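From: Igor Rusnák
To: Skultham Bottle and Can Collectors list
Date: 21st March
Subject: Re: Aluminium bottles, keep or swap?

Radomír Malý wrote:
> I am clearing two shelves before we move in June and have to decide
> what to do with the aluminium drinks bottles. There are 40 of them,
> nearly all with screw caps. Does anyone on the list still want these,
> or has everybody gone back to glass? Also, do you leave the import
> stickers on? I peeled one and took some of the print with it.
>
> Radomír

Radomír,

I would keep any with the cap and the full label, and swap the rest. I have 17 and would take more. Glass is heavier to post and I have no room for it.

Leave the stickers on. I used to soak them off in warm water and it was fine on bare metal, but on a printed label the ink can lift at the edges. A sticker also shows which market the bottle was sold in, and some members file by that.

The one I have out on the table at the moment is a Sangaria, with Japanese lettering on the label and white bubbles on red and pink. It has a white sticker with small black print on the left side. That is staying where it is. The top half is plain silver and marks easily, so I wrap mine in a cotton cloth, then paper. Newspaper leaves grey smudges.

For the move, stand them upright in a divided wine box. Borkowska has a stack of those and was giving them away at the last meeting. Put the caps on hand tight. I once overtightened one and bent the thread.

If you have any doubles with a blue ring under the cap, please put one aside for me. I can offer two Gutia cans in return, or pay the postage.

Igor
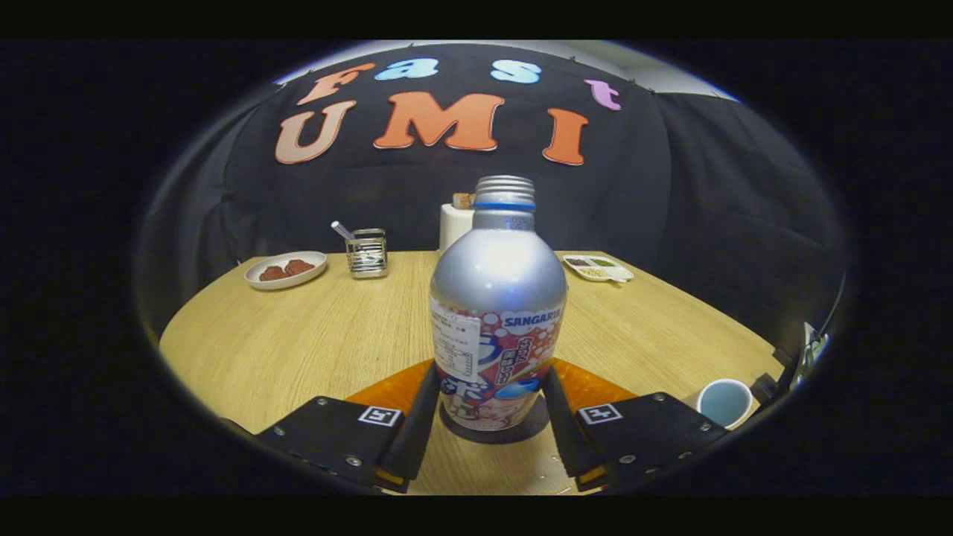
Sangaria bottle, silver screw cap, sticker left on

Contact the list owner | © Skultham Bottle and Can Collectors | Back to top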